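Search this forum Search Advanced

Thread: Resealing a marble counter, worth it or not?

fotis_k
Our kitchen counter is brown marble, put in by the last owners. The installer I called wants 267 for a reseal and says to do it every year. Is that normal? I did the water drop test in August and it took a long time to darken.

RehemaL
If the drop sits there, the sealer is fine. Ours has gone 2 years. I'd skip the yearly visit and buy a bottle of Gerkix for 68.

acunha
Disagree. Oil gets in long before water does, and by the time the drop test fails you have a ring next to the stove. Pay the man.

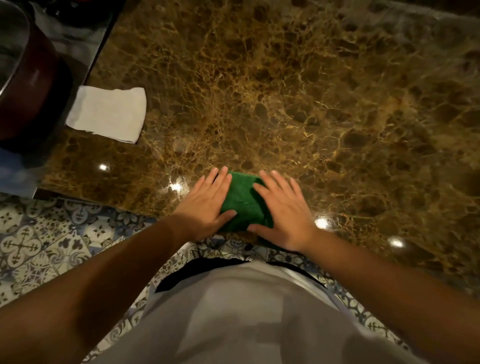

fotis_k
Sealer and polish are two separate jobs, and I think the installer is mixing them up in his quote. He keeps talking about bringing back the shine. Mine still has plenty of it, you can see the ceiling lights in it as bright little stars. I wipe it with a folded green cloth and a neutral cleaner. No vinegar.

RehemaL
Then he is selling you a polish you don't need. Ask for the sealing price alone.

acunha
Fair point on the polish. I still wouldn't wait on the sealer. A full regrind at my sister's place came to 2,000.

z_odera
A regrind is for etching, and sealer doesn't stop etching. Lemon juice will mark sealed marble the same as bare.

fotis_k
Asked him. Sealing alone is a lot less. Going to try the Gerkix on the end by the wall first.

Comments

Jeptoo: Which neutral cleaner? Kunier left streaks on mine.

fotis_k: Kunier, but half the dose on the label.

Last updated: August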